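Giredby Reading Rooms
Call for participants: the neighborhood memory project

Did you grow up in Giredby, or move here and never quite leave? Did you work at the Cluneck mill, ride the Trotis line to school, or buy your first pair of real shoes on Bustos Street? We would love to sit down with you and record your story!

We are looking for 22 people to take part in a new round of recorded conversations about everyday life in the town up to the year 2000. You don't need to be a good storyteller and you don't need to have done anything unusual. The recordings we go back to again and again are the ones about packed lunches, landlords, bus drivers and what people did on a hot night before they had a fan.

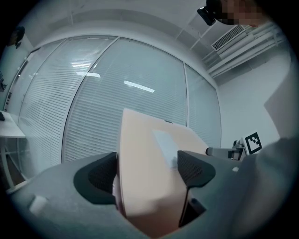 Aldana Pereyra

I started the project with a borrowed recorder and my aunt's address book, and it has grown into a collection of 336 recordings that anyone can come in and listen to. School classes use it, people writing family histories use it, and one couple came back four afternoons in a row to hear the same man talk about the dance hall (he is very funny about the band). But there are big holes in it. We have hardly anybody from the night shifts. We have almost nothing about the streets behind the rail yard, or about the families who arrived to work the orchards and stayed on. If that's you, or your mother, please get in touch.

Who can take part

Anyone aged 18 or over who lived, worked or went to school in Giredby or Cluneck for at least a year before 2000. It doesn't matter where you live now. We can record by phone if you have moved away, though in person is nicer and the sound is a lot better.

You can talk in English or Spanish, or switch between the two as you go, which plenty of people do. If you'd feel easier with a friend or a sister beside you, bring her along, and if she starts remembering things too we'll just put a second microphone on the table.

What you would be doing

There is a short phone call first so we can get a feel for what you'd like to talk about. Then comes the recording itself, which usually fills a morning or an afternoon with a good long break in the middle. I'll have a page of questions with me, but I drop them the minute you get going. Some people come back for a second session and we're always happy when they do.

Bring anything that helps you remember. Pay slips, recipe cards, team photos, a church bulletin, a bus pass. We'll scan what you want scanned while you have your coffee and give it straight back to you.

Afterward we send you a copy of the recording and a typed version. Read it over, take your time, and tell us what you'd like taken out. You can keep the whole thing closed for a number of years if you prefer, or use your first name only.
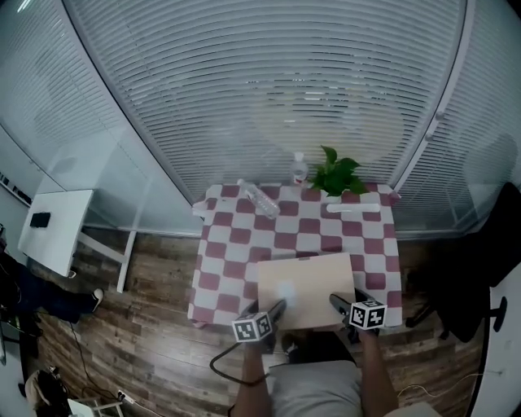

Page last changed: April, 4:15 pm

What you get

Each participant receives a $50 thank-you payment and we cover bus fare or parking. Lunch is on us if your session runs through noon. There will also be a listening evening when the new recordings are ready, with food, and you can bring as many relatives as you can fit in the car.

We also need 8 listeners

Maybe you'd sooner be on the other side of the microphone? We're training 8 new listeners this season. You'll learn how to set up the recorder, how to ask a question and then leave a silence alone, and how to write a clear summary for the catalog. Lautaro Garrido runs the training over two Saturday-length sessions and he is a wonderful teacher, very patient with people who are nervous about the equipment. No experience needed. We do ask that listeners stay with us for at least three recordings, and that they're comfortable keeping what they hear private until the speaker has signed off on it.

How to get in touch

Stop by the front desk at the Reading Rooms, Bustos Street entrance, any time between 10 am and 5 pm, and ask for a blue form for speakers or a yellow form for listeners. You can also leave a message on the project phone, which is listed on the contact page. Tell us your name, the years you were in town, and one thing you remember well. A sentence is plenty.

The building has a ramp on the Trotis side and a restroom on the same floor as the recording room. If you can't easily get to us, say so in your message and we'll come to you.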